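Search products
Enter a keyword or item number
Go

Rultomo Arneck Rebound Goal

Posted in November by the Rultomo product desk

The Arneck is a freestanding soccer rebound goal for back yards, school fields and club training grounds. It has a steel frame, a tensioned net on the front and an adjustable rear brace. A player passes or shoots at the net and the ball comes back along the ground or in the air, depending on how the brace is set. One player can use it alone. It also works for small groups in a passing drill.

The price is $200, with the net, the brace, the ground pegs and a carry bag included. Balls are sold separately.

Frame

The frame is six feet wide and four feet high. It is made of powder-coated steel tube in short sections that push together and lock with spring buttons. Each section has a letter stamped near the end, and the same letters are used in the instruction sheet. Two people can put it up faster than one, but one person can manage. The bottom bar is heavier than the others and goes on first.

The coating is matte black. It will scratch if the frame is dragged over concrete. Touch-up paint is not included, and any outdoor metal paint will do.

Net

The net is knotless polyester with a bound edge. It hooks to elastic loops that run around the inside of the frame. Start at the corners, then do the top and bottom, then the sides. If the net feels slack in the middle, move the loops in by one position on each side.

Our sample was left under a UV lamp for 1,000 hours and the mesh did not split. The elastic loops faded in the same test and are treated as a wear part. Replacement sets are listed under Arneck spares.
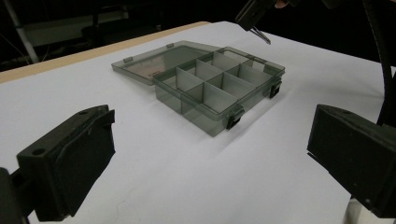 Simone Bastos wrote that her under-twelves use the Arneck with a size 4 ball, and she asked whether the net should be set any differently from the way it is for adults. The tension can stay the same. Set the rear brace one notch more upright so the ball returns lower, and have the players start closer to the goal.

Angles

The rear brace has five notches. The most upright one gives a flat return along the ground, good for first touch and passing. The middle ones lift the ball to knee or waist height. The last notch sends it up high enough for headers and chest control, and goalkeepers like it for catching practice. Do not use the last notch in a strong wind.

To change the angle, pull the pin, lift the frame with the other hand, and put the pin back through both holes. Check that the pin has gone all the way through before anyone shoots.

Surfaces

On grass, use the ground pegs. Push them in at a slant, facing away from the frame. On artificial turf, do not use pegs. Put sandbags over the bottom bar instead. The Sampaio saddle bag fits this bar and is sold empty. On an indoor court, fit the rubber feet, which are packed in the carry bag's side pocket, and use the sandbags as well.

The goal moves a little when it is hit hard. If it moves more than a few inches, add weight.
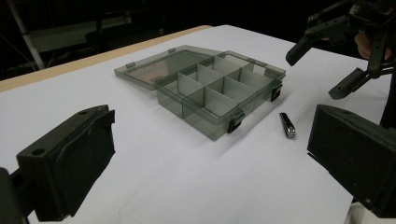 Organizer box with the lid open.

Arneck or Zusen?

We also sell the Zusen, a smaller rebounder with a net on both sides. The Zusen is lighter and folds flat without coming apart, so it suits a coach who carries gear between fields. It has a fixed angle and is not meant for full-power shooting. The Arneck takes longer to set up and is the better choice for shots, volleys and keeper work. If the goal will stay in one place for the season, buy the Arneck.

Neither one is a match goal. Neither should be climbed on or hung from.

Care and storage

Bring the net in for the winter. Rinse mud off with a hose and let it dry fully before it goes in the bag. The frame can stay outside, but wipe the spring buttons with a little silicone spray at the start of the season. Do not use a pressure washer on the elastic loops.
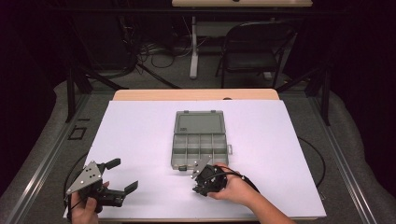 Gray compartment box, open on a white board.

Shipping and returns

The Arneck ships in one long carton. It is heavy, and the carrier will leave it at the door. We made 1,000 for this season and will restock in spring if they sell out. Unused goals can be returned in the original carton. The frame is covered for two years and the net for one.

Comments

turfmoor_dad
Had ours up since the summer. My daughter uses it before school most days. One of the loops snapped and the spare was easy to fit.

K. in Dayton
Does the carry bag hold the sandbags too? Mine seems full with just the frame.

Rultomo product desk
It doesn't. The sandbags need their own bag.

leftback3
Good rebound, bit loud when you catch the top bar. Letters on the tubes are small, so build it in daylight.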